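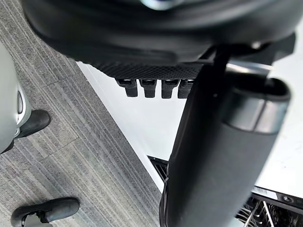
Anyone else run the dishwasher only every other day?
Home and Kitchen board, April 26, 2026

quillpatch
Hello all! I moved into a smaller place last August and it's just 2 of us now, so the dishwasher takes forever to fill. My habit is to rinse everything, stack it, and run the machine every second night. My sister thinks this is disgusting (she runs hers half empty, every single evening) and I'd love to hear what the rest of you do. Also, is rinsing really as pointless as people say? I was raised to rinse and I can't seem to stop.

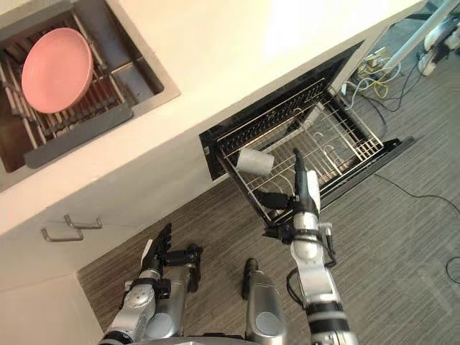 Re: Anyone else run the dishwasher only every other day?

bakarlow_beth
Every other day here too, and has been for 15 years! I scrape but I don't rinse, except for egg and oatmeal, which turn to cement if you so much as look away. Cups go on the top rack, tilted a bit so the water doesn't pool in the bottoms – my mother-in-law taught me that and I think of her every time I load the thing.

tinroof40
I'm going to disagree, kindly. If you leave food on the plates for two days you will smell it, and the filter will get nasty. I rinse, and I'll keep rinsing. We're on a well and I still think it's worth it.

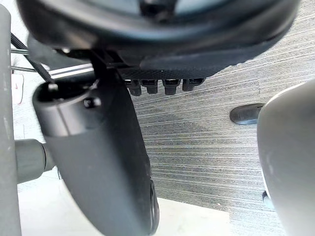 And clean that filter, folks. Mine hadn't been touched in longer than I care to admit, and the glasses were coming out cloudy until I scrubbed it with an old toothbrush.

quillpatch
Oh dear, I don't think I know where my filter is. Off to look!

Zeline
Under the bottom rack, usually a twist and lift. As for the rinsing, I'm with Beth. Our old machine hardly cared either way, but the new one cleans better when there's a little something on the plates for it to work on. My favorite coffee cups I still do by hand, though, and let them dry in the rack by the window.
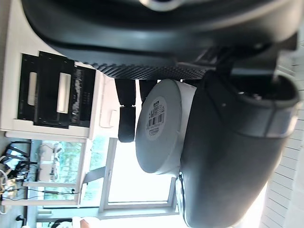 They were a wedding present and the white has stayed lovely, so I'm not about to change my ways now.

tinroof40
Hand washing the good stuff, we can agree on that much.

quillpatch
Found the filter. I'm not going to describe it. Thank you all so much – it's soaking in the sink and I've told my sister she may have had a point about the smell, but I'm sticking with every other day.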